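Jul 30, 2018
Two-arm cell, Kunosstead - notebook, Henk Jansen

Left arm was faulting on the wrist joint again before lunch. Same message as in April, so I pulled the cable loop off the wrist before touching anything in software. Connector was seated but the jacket had a flat spot where the loop rides over the link. Re-dressed it with more slack and two fresh ties, then ran the arm through its full range by hand with the power off. No pinch that I can feel. If it faults again I'll order the cable from Verhoeven and stop fiddling.

Went around the frame with the hex key while I was down there. The rail bolts on the right side took a quarter turn, the left side none. Base bolts on both arms are fine. Put paint pen on the ones I moved so we can tell next time.

Homed both arms, loaded the bar sorting job and jogged them over the bins to check reach. Right gripper gets down into the middle bin without the wrist fouling the rim. Left has a finger over the edge of the pad, where I want it for the start pose.
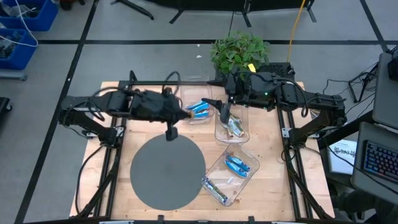
Reach check, both arms in over the bins and the grey pad.

Start poses are saved under Disov 15. Don't overwrite 13, Civport still use that one for their comparison runs and it has the old wrist offset in it. I've put a note in the header of both files because last time I had to work it out from the numbers.

Pad position: it had crept toward the front rail, probably from people leaning over to reset. Moved it back and marked the table edge in pencil. If the pad is off, the left arm comes down late on anything lying near the rim and the fingers skid along the wrapper. Pencil is fine for now, but a proper stop would be better. I have some flat bar in the offcuts drawer that would do.

Resets - please vary the bars on the pad and keep some at an angle. The last batch was nearly all laid out square and the job looks better on paper than it is.

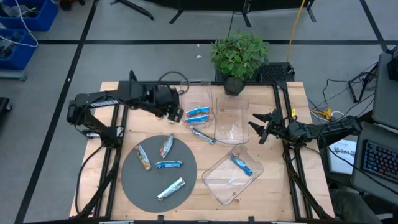 The right gripper needed its opening set again. It was closing true but stopping short when it opened, so one finger would catch the bin wall on the way in. Cleaned the slide with a dry brush, no oil, and re-taught the open limit. Cycle counter read 764 when I started and I left it running on from there, so anyone comparing wear should use the counter and ignore the date on the sheet.

Opening speed is down to 73 per cent until I've watched it for a full shift. It's slower, and that will annoy whoever is running resets, but leave it.

Wrist cameras next. Wiped both lenses and checked that the fingers sit evenly at the bottom of the view. They do, near enough. The right finger has a few pale scuffs, cosmetic as far as I can tell. I ran a thumbnail across them and couldn't feel an edge.
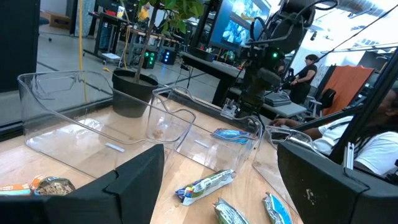
Still to do
- Cut and fit the stop for the pad.
- Check the left wrist cable after the next long run, looking at the flat spot first.
- Watch the right gripper at the reduced speed, then bring it back up in small steps.
- Tidy the cables on the floor on the right side. I caught one with my boot twice.
- Swap any bin with a cracked rim. Spares are on the bottom shelf in the store, behind the tape.
- Ask Civport if they're finished with 13 so I can archive it.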